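3. Equipment Planning and Budget

The project team was asked to recommend a parallel gripper for the gear handling cell at Bullgate, within a limit of $700. Two suppliers were compared. The Cemden gripper was quoted at $391 with fingers included. The Ren gripper was quoted at $261, but its fingers must be ordered separately and no firm price had been received by the close of the quotation period in December.

Grip surface was treated as a separate item in the plan. The parts to be handled are small and flat, and the teeth must not be marked during transfer. Padded fingers were therefore made a requirement for either option.

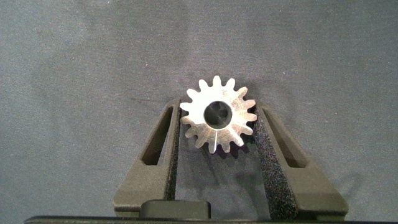
Figure 2. Metal spur gear held between the padded gripper fingers.

The team recommends the Cemden unit. The purchase leaves $309 for replacement pads, a mounting plate and shipping. Pads are to be budgeted as a consumable, and a spare set should be included in the first order.

Lanying Hou prepared the cost comparison. The purchase request will be submitted through Clilora after the department has approved the mounting plate drawing.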